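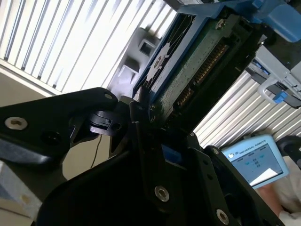
When is the next open day at the Priltbridge automation lab? Thursday, with doors open from 10 a.m.

The Diris program shows how a robot can help take computer equipment apart. Shahla Vahidi will lead the session – 30 minutes, then time for talk.

1/2

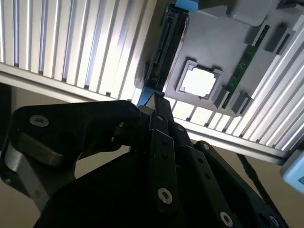 How many people may attend each demonstration? Up to 26, and seats must be reserved through the Ellthorpe office.

Our February open day received 164 visitors. Parking is at the Jaiswal entrance.

2/2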